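Drudport Community Rooms – progress report to the Ivia fund
Thu 7 August

Since our last report in April, we finished the repair of the large room on the ground floor. The wall panels were cleaned and polished, and two damaged ones were replaced. The panels came from Raltell and cost 700 in total, which is inside the budget line. The delivery was late, so the painting of the corridor moved to the next period.

The surface we chose is glossy, with pale yellow panels, brown strips and black bars.

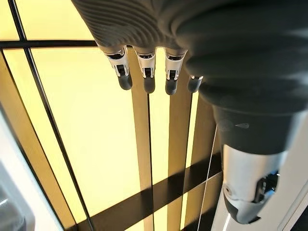 So-ying Liao wrote to us that the shine is stronger than she expected in the evening, and she would prefer a matt finish if we do the small room too. We have asked Raltell for a sample and wait for the price.

From the grant of 2,000 we still have 200 – this is kept for the door handles and the last visit of the electrician. Chuang will send his invoice for eight hours of work. We ask your agreement to use the remaining money before the end of the period.

Lai-ching Hung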